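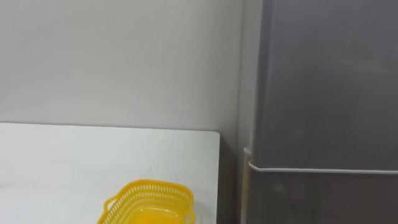
Shared laundry room: your questions answered

Welcome to the laundry page for Anholm House! Aaliyah Thibodeau looks after the room and gets asked most of these on the stairs, so we've put her answers in one spot.

When is the room open?
From early morning until 9 at night, every day. Please have your last load started by 8, as the people in unit 5 sleep right next door and they've been awfully patient with us over the years.

Can I use the yellow basket on the table?
Of course, it's there for everybody. Carry your things over in it, fold on the white table, and pop it back empty when you're finished. It has a handle at each end, so a heavy load of towels is easier with both hands. Please don't take it up to your unit – we did lose one that way last May, and it never came home.

Is the table all right for damp woollens?
Yes, if you lay a towel down first and come back for them the same day. Dyed wool can leave a mark on a white top, and those are a real chore to get out.

I've left something behind. Where would it be?
Odd socks and the like are kept in the office until Friday, then they go to the charity shop in Vasville. If it's something you're fond of, knock at unit 2 and Aaliyah will happily have a look with you.

Can I move the table out from the wall?
We'd rather you left it where it is. If a sock has gone down the gap at the side, a coat hanger usually does the trick.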